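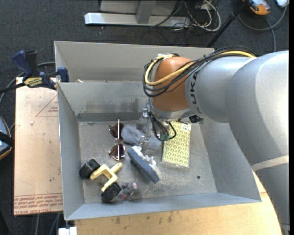
빈 피킹 셀, 그리퍼가 파란 회색 천 쪽으로 내려가 있는 상태

홈 | 타임라인 | 스레드 | 태그 | 로그인
검색어를 입력하세요 검색

1/
파지 플래너를 Bundonari로 옮긴 뒤 정리. 물체 모델 없이 깊이 영상만으로 파지점을 뽑는 구성이고, 팔은 KUKA, 상위 제어는 Mateos 노드가 맡는다.

2/
9월에 쌓은 파지 시도 로그가 3,771건. 이 중 플래너가 후보를 하나도 못 낸 게 71건이다. 대부분 벽 근처에 붙은 물체였다. 충돌 여유를 벽과 바닥에 똑같이 준 게 원인.

3/
벽이 기울어진 통이라 수직 접근만 허용하면 가장자리에서 후보가 거의 다 죽는다. 접근 각도를 벽 법선 쪽으로 조금 기울이는 샘플러를 추가했다. 후보 수는 늘었는데 역기구학 계산도 같이 늘어서, 도달 불가 자세는 표로 미리 걸러낸다.

4/
선글라스가 제일 까다롭다. 렌즈에서 깊이가 빠지거나 바닥 깊이가 그대로 나온다. 구멍을 보간하면 없는 면이 생기고, 안 하면 물체가 둘로 갈라진다. 지금은 구멍 마스크를 따로 넘기고 그 경계에서만 점수를 깎는다.

5/
비닐 포장도 비슷하다. 노란 무늬 포장처럼 안쪽 무늬가 뚜렷하면 컬러 쪽 분할은 잘 되는데, 투명 봉지는 내용물만 잡히고 봉지 가장자리는 빠진다. 분할 모델 재학습용으로 이런 장면만 781장 골라서 다시 라벨링했다.

6/
천은 분할보다 파지 후가 문제. 손가락이 다 닫혀도 폭이 거의 0이라 기존 판정으로는 헛집기와 구분이 안 된다. 폭 기준을 빼고, 들어 올린 다음 통을 다시 찍어 전후 깊이 차이를 본다. 사이클은 길어진다.

7/
솔은 털 쪽을 집으면 미끄러진다. 털 부분은 깊이 분산이 커서, 분산을 점수에 넣으니 몸체 쪽 후보가 위로 올라왔다. 솔 전용 규칙은 넣지 않았다.

8/
손목 쪽 케이블 때문에 마지막 축 회전 범위를 좁혀 놨다. 대칭 그리퍼라 180도 돌린 자세도 같은 파지로 치고, 현재 각도에서 덜 도는 쪽을 고른다. 예전 코드는 이걸 안 해서 쓸데없이 크게 도는 경우가 있었다.

9/
계획 시간 제한은 100ms. 넘기면 그때까지 나온 후보 중 최고점을 쓴다. Gimmont 시뮬레이터에서는 거의 안 걸리는데 실제 셀에서는 가끔 걸린다. 포인트 클라우드 복사가 두 번 일어나는 게 의심스러워서 프로파일링 중.

10/
로그 재생은 Foluseo로 한다. 시도 하나를 열면 입력 영상, 후보 목록, 탈락 사유가 시간순으로 나온다. 탈락 사유를 문자열로 남기다가 열거형으로 바꿨는데 집계가 훨씬 편하다. 옛 로그 변환 스크립트는 아직 손으로 돌린다.

11/
다음은 바퀴 달린 부품처럼 오목한 형태. 볼록 껍질로 충돌 검사를 하니 틀 사이로 손가락을 넣는 파지가 전부 탈락한다. 볼록 분해를 쓸지 거리장으로 갈지 아직 안 정했다.

문의하기 | 이용약관 | © 모든 권리 보유 | 맨 위로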